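From: Maricica Rusu
To: home-automation list
Subject: Re: Can they do the dishes yet?

Vasco Peixoto wrote:
> I read the thread about Cadix and I remain doubtful. Every year we
> hear that the kitchen is almost solved. My mother is 81, she wants
> one thing only: somebody takes the cup from the table, brings it to
> the sink and does not spill. Can any machine do this today in a
> normal home, yes or no? Please no videos with music.

Dear Vasco, dear all,

My answer is no for a normal home, and yes for a table that the machine already knows. I will try to explain the difference as I understand it, and Ilham can correct me where I am wrong.

To pick up a cup is a small part of the chore. One must decide from which side to come, if the handle is free, if the lid will hold, and how hard to press. We people do all this without thinking, and for this reason it is difficult to write down. The method most used now is that a person does the task many times with the same kind of fingers that the robot will have, and the program learns from these recordings.
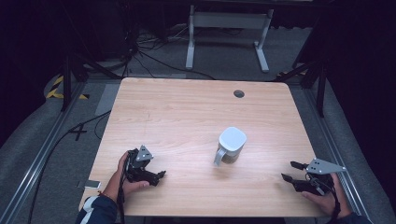 A mug with its lid on, and a hand-held gripper on each side of the table.

You see that with two fingers per hand even a mug becomes a question. Does the left one take the handle and the right one steady the body? Or does one do everything? Kalkidan recorded 335 runs with one cup and her program was good with this cup. Then she changed to a taller one, and it failed in 45 of the next attempts before she stopped to look for the cause. It was the height of the rim, 2 centimeters of difference.

About the price: the arm from Vincze that Sumeya mentioned in February costs 4000 without the fingers, and it must be fixed to a bench. For your mother I would not buy it. A tray on wheels will serve her better for the moment.

In a workshop I am more hopeful, for the parts are the same every day and one can screw down the table. Has anyone on this list seen the Claltis machine working a full shift?

With kind regards,
Maricica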